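Print this story
E-mail this story

Packhouse weighs price of robot hand against a line of temporary staff

10 Dec 2025

The board of the Brallcombe growers' cooperative will decide in January whether to put money into a robot arm for its gift basket line, and several members went home from Tuesday's open meeting unconvinced that the sums add up.

The proposal, drawn up by operations manager Édgar Quispe, asks for one arm with a fingered hand to place fruit in baskets at the end of the packing hall. The supplier, Tarine, has offered it on a lease at $1,079 a month, with a minimum term of 51 months. Installation, guarding and a service visit every year are extra, and the figures for those had not arrived when members sat down.

Over the full term the lease alone comes to just over $55,000. For a line that runs hard in the weeks before Christmas and hardly at all in spring, that is a lot of standing still to pay for.

Quispe told the meeting the cooperative has trouble filling seasonal shifts and that a hand with fingers would handle fruit more gently than the suction cups it looked at two years ago. He did not have bruising figures to back that up. Asked where the claim came from, he said it was in Tarine's sales material.

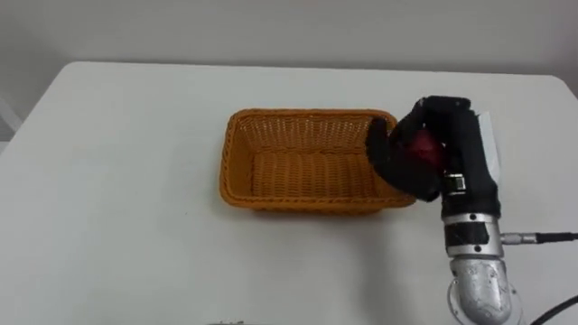
A robot hand holds a round red object over the end of a wicker basket.

Speed was the other sore point. The cooperative's own packers finish 238 baskets on a normal shift. The proposal assumes the arm will match that by its second season, but it gives no number for the first one, and the lease payments start on delivery.

"I'd like to see it do a whole shift with our fruit and our baskets before we sign anything," one grower said from the floor. She pointed out that the apples come off the grader in mixed sizes, some with stems and some without, and that the baskets are handmade and no two batches sit quite the same. Another member wanted to know who would be called when the thing stopped at six in the morning. Tarine's contract promises a reply within 8 hours, which on a December morning is the whole shift gone.

There is a cheaper option on the table, though it got less time. Nomura, which already services the cooperative's conveyors, has quoted for a powered turntable and two adjustable benches. The packers would stay, but they would do less walking and lifting. Quispe said he had no objection to the benches but felt they would only put off a bigger decision. That may be so – putting off a bigger decision is sometimes worth the money.

Members also asked about software. The control package, sold under the name Juveo, is free for the first year and then billed separately. The proposal lists the later charge as "to be confirmed." It is hard to see how a budget line can be approved on those words, and the board chair agreed that it should not be until the price is in writing.

The meeting ended with a request for three things before the vote: a written price for the software, a quote for the guarding, and a trial on the cooperative's own premises at Tarine's expense. Quispe said he would ask for all of them but could not promise the trial. The company usually holds demonstrations at its own site, he said, and moving an arm for a possible sale is costly.

It would be costly for the growers too, if they lease one and it turns out to be slow. The money would come from the equipment reserve, which is also meant to cover a new compressor for the cold store. That job has been pushed back twice already, and it was not on Tuesday's agenda.

Members who want to comment on the proposal can leave a note at the packhouse office before the January meeting.

Print this story
E-mail this story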